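Kutwood Protocol Desk - User Guide
Section 4: Preparing and recording a courtesy call
Revised 26/03/2018

Contents of this section
4.1 Before you begin
4.2 Opening a new call record
4.3 Entering the visiting party
4.4 The note verbale and its reference
4.5 Seating and interpreters
4.6 Gifts and cards
4.7 Closing the record

4.1 Before you begin

A courtesy call is a short formal visit, usually paid by a newly arrived head of mission on a minister or senior official of the host ministry. Kutwood handles it as a separate record type from a working meeting. If talks on a particular subject are planned, use the working meeting record (Section 5), even where the visitor has asked for a courtesy call in writing.

You will need:
The incoming request, scanned or as an email attachment
The mission's entry in the Missions Register
The official's diary code
Desk Officer rights or higher

If your name does not appear in the top bar with the letters DO or SO after it, you have read-only rights. Ask your office administrator to change this. The helpdesk cannot do it for you.

Note: Posts that moved over from Jadora in October will find their old call records under Archive. These can be read and printed but not edited. To carry on an old correspondence, open a new record and paste the Jadora number into the Previous Reference box.

4.2 Opening a new call record

1. From the home screen, choose Calls, then New.
2. Choose Courtesy Call from the list. The form opens with the status set to Draft.
3. Enter the diary code of the official receiving the call. The full title fills in by itself. Check it. Titles change after a reshuffle and the list is only refreshed overnight.
4. Enter the date and start time. The length is set to 30 minutes. You can change this before the record is approved but not after.
5. Choose the room. Rooms already booked are greyed out.
6. Press Save Draft.

Caution: Do not press Submit at this stage. A submitted record sends a notice to the private office, the front gate and the press desk all at once, and recalling it sends a second notice to all three.

4.3 Entering the visiting party

1. Open the Party tab.
2. Start typing the name of the mission and pick it from the list. If it is missing, stop here and go to Section 2.3, Adding a mission.
3. Tick the head of the party. Their rank comes from the Missions Register. Where credentials have not yet been presented, the word "designate" is added to the title and must stay there on all printed papers.
4. Add the other members in order of rank. Use the arrows to move a name up or down.
5. For each person, enter the name exactly as it is given in the request. Do not shorten it or swap the family name and given name.
6. Enter vehicle details for the gate, including whether the car will carry a flag.

The form takes up to 10 names. For a larger party, add the remainder as an attachment and put "see list" in the Remarks box. The gate staff print attachments separately, so save the list as a single page where possible.

Note: A spouse who attends is entered as a guest and does not take a place in the order of rank.

4.4 The note verbale and its reference

Every courtesy call record must carry the reference of the note verbale that asked for it. Where the request came by telephone, enter TEL and the date, and replace this once the written note arrives.

1. Open the Papers tab and press Attach.
2. Choose the scanned note. Scans should be black and white unless the seal is too faint to read.
3. Type the reference as it appears at the head of the note, with all strokes and full stops.
4. Press Draft Reply. Kutwood fills in the opening and closing courtesies from the template held for your ministry.
5. Read the draft through before printing.

The template library holds 229 standard replies. Most desks use only a few. You can mark the ones you use with a star, and they will then sit at the top of the list.

Caution: The wording of the opening courtesies is fixed by your ministry's protocol department. If you type over it, the reply is flagged and cannot be numbered until a Senior Officer has released it.

If Kutwood shows error 85, the reference has been used on another record. Search for it before trying again. Usually a colleague has opened a record for the same call, and one of the two should be cancelled with the reason "Duplicate".

4.5 Seating and interpreters

1. Open the Room tab. A plan of the booked room is shown with the host's side on the left.
2. Press Fill by Rank to place both parties. The note-takers go at the far ends.
3. Drag names to change the plan. A name in red has no seat.
4. If an interpreter is needed, choose the language and press Request. The request goes to the Nikzad booking service and the answer comes back into the Remarks box.
5. Print the plan and the place names together. Place names print on the heavier card in Tray 2.

Interpreters are seated behind and between the two principals. They are not part of either party and should not be entered on the Party tab.

Note: The plan does not show flags. Enter these under Room Dressing, where you can also set which flag stands on which side.

4.6 Gifts and cards

Gifts are sometimes exchanged at the end of a call. Anything received must be entered, including flowers, books and cards, and including items meant for the staff of the office.

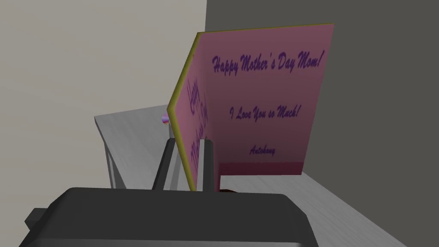 1. Open the Gifts tab and press Received or Given.
2. Write a short plain entry of no more than 100 characters. "Book, views of the capital" is enough.
3. Enter the giver and the person it was meant for.
4. Choose a value band. Where the value cannot be judged, choose Unknown and the gifts officer will be told.
5. Add the place where the item is being kept.

Cards and letters with no gift attached go in band A and need no further action. They may be kept by the person they were sent to.

Caution: Do not leave the value band blank. A blank band stops the whole record from closing, and the message shown (Record incomplete) does not say which tab is at fault. This will be put right in a later release.

Food and drink are entered in the same way, with the words "for use" in place of a storage place.

4.7 Closing the record

1. After the call, open the record and change the status to Held. If the call did not take place, choose Postponed or Cancelled.
2. Correct the start and finish times if they differ from those planned.
3. Add the names of anyone who came in place of a person on the list.
4. Attach the note of the call. Keep it to one page where you can. The note should give the subjects raised by each side in the order they came up.
5. Set the marking. The default is Official.
6. Press Submit for Closing.

A Senior Officer then checks the record and closes it. Once closed, it can be reopened only by the person who closed it or by the system owner.

If a press line was agreed during the call, paste it into the Press box exactly as agreed and enter the initials of both officials who cleared it. The press desk does not see the note of the call, only this box.

Note: Ministries that use Drallitz for their filing will see a second button, Send to File. Press it after closing. Records sent before closing are filed as drafts and have to be withdrawn by hand.

Questions on this section should go to Golshifteh Ahmadpour, Documentation, giving the section number and the wording of any message shown on screen. Faults and lost passwords go to the helpdesk in the usual way.

Next: Section 5, Working meetings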